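Setting up the hand-held gripper before a table session

Last updated: 6/22/20
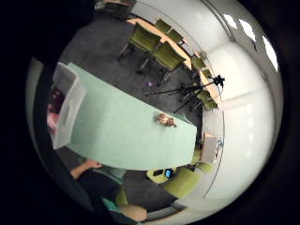

View from the gripper camera with the storage box and one small item on the table.

These steps cover the Grellon hand-held gripper with the wide lens fitted. Allow a quarter of an hour the first time.

1. Clear the table down to the storage box and the item you are going to pick up. Everything else goes on the desk by the wall.

2. Wipe the lens with a dry cloth. Do not use the screen wipes – they leave a film that shows up as haze under the ceiling panels.

3. Check the finger pads. If a pad has lifted at the corner, peel it off and fit a new one (part 587). Press it down for a full minute before you close the fingers on anything.

4. Squeeze the trigger slowly, all the way, and let go. The fingers should meet evenly at the tips. If one arrives first, slacken the small screw at the base of the other finger, bring the tips together and tighten it again.

5. Plug in the cable and start Hetel. Type 3625 in the port box and press Connect. The preview is a round picture with black corners. If the circle is off to one side, the lens has not been screwed in square.

6. Hold the gripper over the middle of the table, fingers pointing down, and lock the exposure. It should read 160 or a little under. Do this again whenever the lights are changed.

7. Open and close the fingers five times with nothing between them. Hetel uses this to set the width scale. Save it under your own name, as trigger pressure varies a lot from one person to the next. Ankica and Musa shared a file in December and most of that batch had to be thrown out.

8. Make one trial pick. Start from above the box, move at a normal speed, and set the item down before you release the trigger.

If the preview freezes during the trial, unplug the cable at the gripper end and wait for the light to go out. Error 1517 means the trigger sensor has come loose. Leave the casing closed and take the unit to Ghada Sabbagh, who has the right driver for it.

When you finish, put the lens cap on and hang the gripper by its handle, never by the fingers.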